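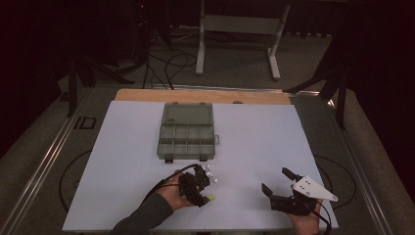
*Eight-compartment box with the lid folded back flat.*

# Small organizer box for sewing bits: how do I sort it, and how do I keep the lid from giving out?

**Posted by Raju, 11 November 2020**

I have a see-through plastic organizer box, gray-green, with eight small compartments in two rows of four. It has a hinged lid and a little latch tab on the side. I want to use it for snaps, hooks and eyes, bobbins, safety pins and shirt buttons. At the moment all of that lives in a cookie tin and I have to tip the whole thing out on the table to find one snap.

Two things I would like help with. First, how would you divide it up? I have more than eight kinds of thing, and far more buttons than anything else, nearly 400 by my guess. Second, I had a box much like this before and the hinge split after one winter. I keep it in an unheated back room. Is that the cause, or did I get a bad one?

I would like to use this box and not buy a bigger one.

**Sivaprasad Ramasamy**

Take the buttons out of the plan. They will fill the box by themselves and you will be back to digging. Put the bulk of them in a jar and keep only one compartment of plain white shirt buttons, the ones you reach for most. 30 is enough for a compartment that size.

For the rest I would put the things you use in pairs next to each other. Hooks in one compartment, eyes in the one beside it. Same with snaps: sockets in one, studs in the one behind. That uses five. Safety pins take the sixth, small ones only, as the big ones catch on each other. Measure your bobbins before you give them a space. Some stand up taller than the walls and then the lid won't sit down. If they fit, they get the seventh. Leave the last one empty for whatever you take off the garment you are working on.

About the hinge. On a lot of these boxes the hinge is just a thin strip of the same plastic, and cold makes it stiff. I can't tell from here what your old one was made of. Mine is a Wosari and I've had it since May of last year, kept in a kitchen drawer. I open it all the way so the lid lies flat on the table behind the base. If you leave the lid standing half open it gets knocked, and the strain goes on the hinge. Bring the box into a warm room for a while before you open it.

Also close the latch before you pick it up, even to move it across the table. Small snaps will slide over a divider if there is a gap under the lid.

**Drumeck**

Tape. When my hinge went I ran clear packing tape along the back and it's still going.

**Flillix**

Agree with the first answer on most of it but I don't leave one empty, I can't spare the space. I use a saucer for loose bits.

Put a scrap of felt in the bottom of the pin compartment. Cut it a bit small so it lies flat. You can pick pins up more easily and they don't rattle. I don't label the lid since you can see what's in there anyway.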